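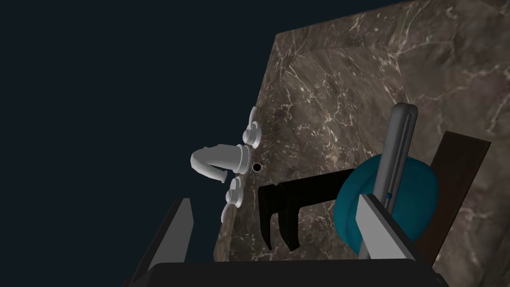 Simulation, view over the open gripper toward the marble and the white faucet.

Community Help > Equipment and Purchasing > Robots

June, posted by Zineb Ashour

One arm or two for a washroom cleaning trial?

Our facilities office is preparing a budget request for a cleaning robot to be tested in the staff washrooms. Work so far has been in simulation only. Two quotations have been received for grippers and their mounting parts. Darus asks $1,625 for a single set, and Stirkia asks $2,086 for a pair. Neither price includes the arms, which would be leased separately. 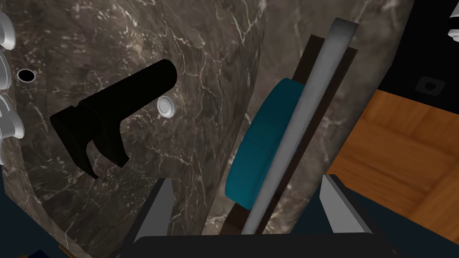

The request must state whether a second arm is necessary in the first year. It must also name a reserve for replacement fingers, and we have no basis for that amount. Advice from offices that have completed a similar purchase would be appreciated.

Magdy Filali

I would recommend that the request cover two arms. Work at a sink often requires one hand to hold an item while the other wipes, and adding an arm after delivery meant a second installation fee in our case. Please ask both suppliers the following in writing:

Is the wrist sealed against splashing water?
Are replacement fingers sold singly or only in sets?
Does the warranty remain valid if cleaning chemicals are used?

We set aside $100 per month for fingers and pads during our trial. Part of it was returned at the end of the year. The Darus quotation should also be checked for cables, as ours did not include them.
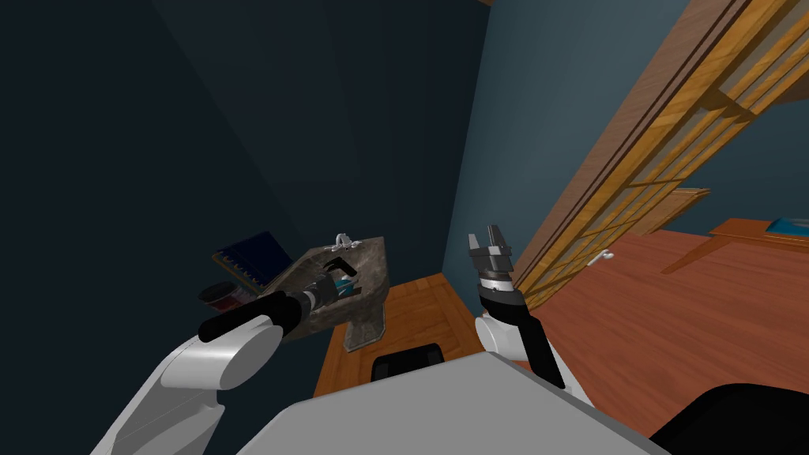 Two-arm setup in simulation. The left gripper is in the basin; the right is open and empty.

Hala Slaoui

Lease for 3 months first. Your simulation can be run with one arm disabled at no cost, and the results attached to the request. Door width should be measured before anything is signed.

Adel El Idrissi

We use Stirkia. Delivery was slow but the parts are fine.

Contact the moderators | Copyright Skusard Community Help | Back to top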